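Folding to the line: how Prindow sorts its cleaning cloths
10th April

Prindow supplies laundered microfibre cloths to clinics and office cleaners from a single unit at the back of the Besier industrial park. Its laundry supervisor has run the folding benches for six years and spent most of February rewriting the bench procedure. The old one ran to four pages. The new one fits on a card.

The main change is the tape. Each bench top is divided by two strips of dark blue tape, one running away from the folder and one across.

"The crossing is the reference," she said. "You work off that point and you know where your hands are going without looking for the edge of the bench. The benches aren't all the same width, so the edge was never any use to us."

The strips are laid by hand and replaced when the edges lift. She does not measure them in. A few degrees off square is acceptable, in her view, provided the folder on that bench is used to it.

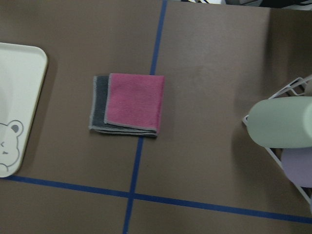 Microfibre is folded in pairs, a coloured cloth with a grey one. The colour tells the cleaner which area the pair is meant for, and the grey is for drying off. Pink goes to washrooms at most of the company's sites, although Moschos, its largest client, has its own chart.

"We leave the grey showing past the colour," she said. "If the two are flush, you can't tell a pair from a single when they're stacked, and then somebody opens a pack on site and they're short."

She was asked whether the offset made for untidy stacks. It does, slightly. A stack leans once it gets past a certain height, so packs are now limited to 80 pairs.

The stitched border gets more of her attention than the pile. A border that has drawn in after drying will pull the cloth out of square, and no amount of smoothing at the bench corrects it. Those cloths are set aside and cut down for workshop use. In February the unit rejected 107 cloths out of 3,981, most of them from one older batch.

"That's shrinkage in the thread. The cloth itself is fine. We dropped the dryer temperature and it's better, but I'd want another couple of months before I put a number on it."

Plastic trays hold work at the bench. She prefers a raised rim and rounded corners, as square corners catch the binding when a folded pair is slid out.

The next job is the Brestuvell contract, which adds 514 cloths a week in a size the unit hasn't handled before. She expects to move the cross strip closer to the folder on two benches and leave the others alone.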